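Vollulard is getting its co-op update after all, and it's coming in May

March 24, 2026

I'd pretty much made my peace with Vollulard staying a single-player game forever.

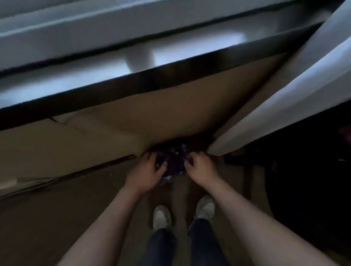 Then this morning the developers at Drukton put up a post on their site saying the co-op update is back on, it has a month attached to it, and everybody who owns the game on PC gets it for free. I read it in line for coffee and made a noise that got me a look from the guy in front of me.

Some catching up for those who haven't spent an embarrassing chunk of the last year under a fake mountain. Vollulard is the cave exploration game where you play a surveyor mapping a flooded mine, one lamp and one rope at a time. It's slow and moody and it has a map you have to draw yourself, with your own bad handwriting (mine looks like a spider fell in the ink). When it launched, co-op was listed as a feature that would arrive later. Then it quietly moved from "later" to "under review," and last fall it dropped off the roadmap completely. People were not happy. The forum had a thread about it that ran to 60 pages before the moderators locked it, and I will admit I'm on at least four of them.

So what changed? According to the post, which was written by game director Menaka Khondokar, the short answer is that Drukton got help. A small studio called Dosska, who mostly do network code for other people's games, came on board over the winter and rebuilt the way Vollulard handles water. That sounds like a weird place to start, but if you've played it you know that water is everything in this game. It rises, it drains, it pushes your boat into walls. Keeping it the same on two computers at once was apparently what killed the first attempt.

"We had a version where one player was swimming and the other player was standing in the same spot, perfectly dry," Khondokar writes. "It was very funny for a day. After that it was a reason to stop."

I would have played that version, for the record.

The co-op that's coming is for 2 players, and that's a firm number. Khondokar says the team tried it with more and the tunnels turned into a traffic jam. You and a friend share one map table back at camp, but each of you carries your own sketchbook while you're down below, and your drawings don't match up until you get back and lay them side by side. I love this so much. My brother and I can't agree on which way to hold a road map, so I fully expect to be lost within minutes.

There's also a new rope system, where one person can stay up top and belay the other down a shaft. Lead designer Karthik Wanigasekara showed a bit of this in a short video that went up along with the post. The person on the rope can't talk to the person holding it once they're deep enough, so you have to agree on tugs first. One for stop, two for more rope, whatever you like. The game doesn't set the signals for you and it doesn't write them down, either. In the video Wanigasekara forgets his own code halfway through the descent and ends up dangling over a pump room while his partner cheerfully keeps lowering him. It's only a few minutes long and well worth your time, especially if you want to see how the new water looks by lamplight.

Now, the parts that people are going to argue about.

Co-op will be friends only, with no matchmaking, and the post says there are no plans to add any. You invite somebody from your list or you share a code. I get why they did it (a stranger with a rope and a bad attitude could ruin your evening in a hurry), but it does leave out anyone whose friends all play something else. The forum is already working on a sign-up list for people who want a caving partner, and last time I looked it had quite a few names on it.

Saves are the other sore spot. Your existing single-player save will not carry over to co-op, so you start a new survey together from the entrance. Your old save stays put and still works, and the post is very clear about that, in bold letters even. But if you were hoping to drag a pal straight into the Lower Gallery and show off your lovely map of it, no luck. I have a save I've been working on since launch and I felt a little pang there. I'll live.

And then there's the console question. Right now the May date is for PC only. Khondokar says the console version will follow "when it's ready and not before," and gives no month for it. If you've followed this game for a while you'll know that the last console patch came a good while after the PC one, so I wouldn't book any time off work just yet. I asked Drukton if they could narrow it down at all. Genowefa Zieliński, who handles their community stuff, wrote back very quickly and very politely to tell me no.

She did answer a couple of my other questions, though, so let me pass those along. The photo mode is staying in for co-op, and both players can be in the shot. The Weerasinghe expansion, the paid one with the old hydro station, will work in co-op from the start, and only the host needs to own it. That second one is a really nice surprise. I was sure it'd be one copy each! You can also switch the lamp oil timer off for the pair of you, same as in single-player, which will come as a relief to anyone who just wants to paddle around and look at the rocks.

The update does more than co-op, by the way. The patch notes preview has 510 fixes and changes in it, and I skimmed all of them over lunch so you don't have to. Most are tiny. A few that jumped out at me:

The boat no longer gets stuck under the second lock gate. Finally.

You can now erase part of a sketch without tearing the whole page out.

The bat sounds have their own volume slider. My wife asked for this one personally, or she asked me, loudly, from the other room.

Chalk marks stay on wet walls for longer, and there are 3 new chalk colors.

The music by Katsuhiko Katayama has been remixed for the deeper levels, and he's added some new pieces for the camp as well. The post has a sample of one, mostly low piano with what sounds to me like a pump organ, and I've had it going in the background the whole time I've been typing.

Is it going to bring people back? I think so, at least for a while. Vollulard had a great first few weeks and then things got pretty quiet, and a lot of the folks who left said they were waiting for exactly this. Nimal Bhattacharjee, who runs the fan site where most of the good community maps end up, told me his traffic had tripled by noon. He's planning a group survey of the whole mine once the update's out, in pairs, with everybody's sketchbooks scanned and stitched together afterward. I've signed up. I have warned him about my handwriting.

What I'd still like to see is a proper day. "May" covers a lot of ground, and Drukton has slipped on dates before, though to be fair to them they've never slipped on one that had an actual month next to it. Khondokar says the exact date will come once the public test wraps up. That test opens next month for people who already own the game on PC, and you can put your name down through the main menu (look for the little lantern icon in the corner, I missed it the first two times). It'll only cover the first section of the mine, down to the second lock gate, and progress won't be kept when it ends. They want people with slow connections in particular, so if your internet is as bad as mine, you might be in demand for once.

There's no price change coming with the update, and if you don't own the game yet, the post mentions a discount during launch week but doesn't say how deep it goes. I've asked about that too and I'll add it here if I hear back.

In the meantime I've got to go convince my brother to buy it. He says he doesn't like games with homework. I've told him I'll do all the drawing and he can hold the rope.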